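탕비실·공용주방 안전점검표, 2026년 2월

대상: 리리츠(Riritz) 건물 2층 탕비실, 복도 창고, 12호실 앞 급수대
지난 점검은 1월에 했고, 그때 '보완'으로 남은 항목은 비고에 따로 적었다. 판정은 적합 / 보완 / 부적합 세 가지로만 표기한다.

## 1. 식기와 건조대

- [x] 건조대 철선에 녹이나 날카로운 끝이 없음: 적합
- [x] 유리컵 이 빠짐, 금 간 것 없음: 적합
- [ ] 머그 손잡이 흔들림 확인: 보완
- [x] 세제와 식기 분리 보관: 적합

비고: 손잡이에 실금이 간 머그 하나를 폐기했다. 유리컵과 도자기 머그를 한 건조대에 같이 놓을 때는 서로 닿지 않게 칸을 띄운다. 플라스틱 컵은 가벼워서 기울기 쉬우니 안쪽 칸에 둔다. 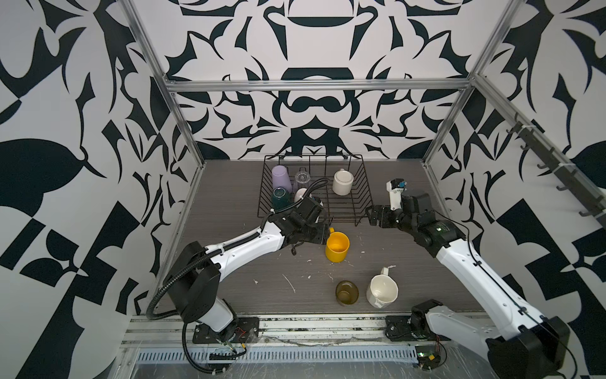 **담당: 시설안전팀**

컵을 겹쳐 쌓는 것은 계속 금지한다. 1월에 겹쳐 둔 유리컵이 빠지지 않아 억지로 돌리다가 깨진 일이 있었다. 다친 사람은 없었지만 조각이 배수구 안쪽까지 들어가 청소에 오전이 다 갔다. 깨진 유리는 신문지로 싸서 '유리' 표시를 한 통에 버린다. 일반 봉투에 넣지 말 것.

## 2. 전기

- [x] 누전차단기 시험 버튼 동작: 적합
- [x] 콘센트 덮개 파손 없음: 적합
- [ ] 전기포트 전선 피복: 보완
- [ ] 멀티탭 문어발 사용 없음: 부적합
- [x] 냉장고 뒤 먼지 제거: 적합

비고: 전기포트와 전자레인지가 같은 멀티탭에 꽂혀 있었다. 현장에서 바로 분리했고 전자레인지는 벽면 콘센트로 옮겼다. 포트 전선은 받침대 쪽이 눌려 피복이 하얗게 떴다. 교체품은 브룰러(Bruler)에 주문했고 도착 전까지 사용 중지 스티커를 붙여 둔다. 스티커를 떼고 쓰는 사람이 지난번에도 있었으므로 이번에는 포트를 아예 창고로 옮겼다. 뜨거운 물은 급수대를 이용하면 된다.

## 3. 급수·배수

- [x] 온수 쪽 어린이 안전장치: 적합
- [ ] 싱크대 하부 누수: 보완
- [x] 정수 필터 교체일 표시: 적합
- [x] 배수구 거름망: 적합

비고: 싱크대 하부장 바닥에 물 자국이 있다. 휴지를 대 보니 트랩 연결부에서 조금씩 배어 나온다. 너트를 조인 뒤에는 멈췄는데 패킹이 오래되어 다시 샐 것으로 본다. 패킹 두 개를 요청했다. 하부장에 넣어 두었던 키친타월은 눅눅해져서 버렸다.
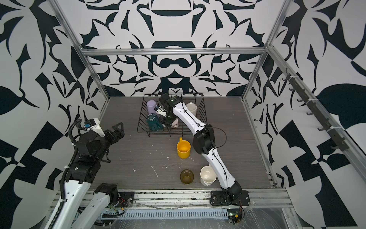 트랩을 손보는 동안 하부장 안쪽 벽도 확인했다. 곰팡이는 없고 냄새도 심하지 않다. 다만 문을 늘 닫아 두면 마르지 않으므로 패킹을 갈 때까지는 퇴근 전에 문을 열어 두고, 아침에 나온 사람이 닫는다. 문이 통로 쪽으로 열리니 무릎을 부딪치지 않게 주의.

## 4. 바닥과 통로

- [x] 미끄럼 방지 매트 들뜸 없음: 적합
- [ ] 통로 적치물: 부적합
- [x] 비상구 유도등 점등: 적합
- [x] 조명 깜빡임 없음: 적합

비고: 칸테로(Cantero)에서 온 상자가 창고 앞을 막고 있었다. 겉면 번호는 3668. 수령인에게 연락해 당일 치웠으나 같은 지적이 두 번째라 부적합으로 남긴다. 통로에는 잠깐이라도 물건을 두지 않는다. 택배는 1층에서 받아 바로 자리로 가져갈 것.

## 5. 소화기·구급함

- [x] 소화기 압력 바늘 녹색 범위: 적합
- [x] 안전핀과 봉인: 적합
- [ ] 구급함 내용물: 보완
- [x] 소화기 앞 공간 확보: 적합

비고: 구급함에 화상용 거즈가 없고 소독약은 유효기간이 지났다. 반창고는 큰 것만 남아 있다. 거즈, 소독약, 작은 반창고를 신청했다. 꺼내 쓴 사람은 뚜껑 안쪽 종이에 품목을 적어 주기 바란다. 지금 종이는 비어 있는데 내용물은 줄었다. 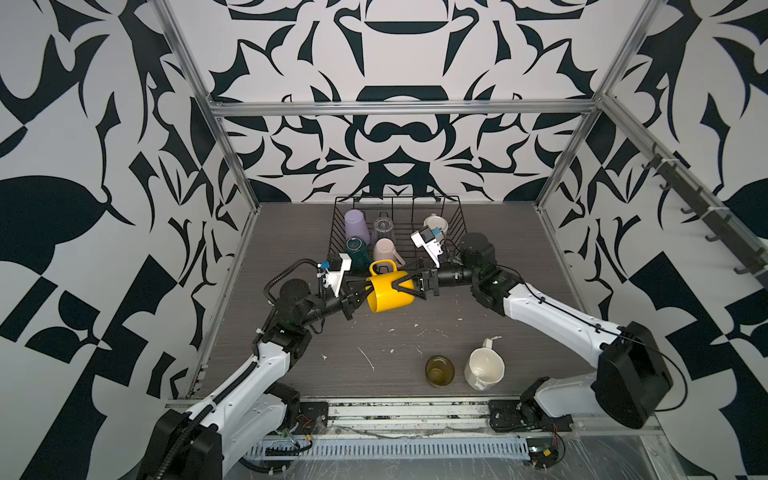
**사바스 추칼라스**

## 6. 조치 요청

| 항목 | 담당 | 상태 |
|---|---|---|
| 전기포트 교체 | 키스 화이트로 | 주문함 |
| 트랩 패킹 | 자라 파에와이 | 요청함 |
| 구급함 보충 | 아타아후아 애시비 | 신청함 |
| 통로 적치물 재확인 | 시설안전팀 | 다음 점검 때 |

패킹 작업 때는 2층 급수 밸브를 잠근다. 작업 시간은 자라가 전날 게시판에 붙이기로 했다. 그동안 급수대도 함께 멈추니 마실 물은 미리 받아 둔다.

## 7. 점검자 의견

멀티탭 문제는 콘센트 위치 탓도 있다. 조리대 오른쪽에 벽면 콘센트가 하나뿐이라 기기가 늘면 결국 멀티탭을 끌어오게 된다. 증설 견적을 헤보(Hevo)에 문의해 두었다. 답이 오면 이 점검표 뒤에 붙이겠다.

행주는 색으로 구분하자는 의견이 나왔다. 식기용과 바닥용이 섞인 것을 나도 한 번 보았다. 우선 걸이를 따로 달고, 색 구분은 새 행주를 살 때 정한다. 걸이는 싱크대 왼쪽 벽에 단다. 오른쪽은 콘센트와 가까워서 안 된다.

점검표 원본은 창고 문 안쪽 파일에 끼워 두었다. 빠진 항목이 있으면 연필로 적어 둘 것.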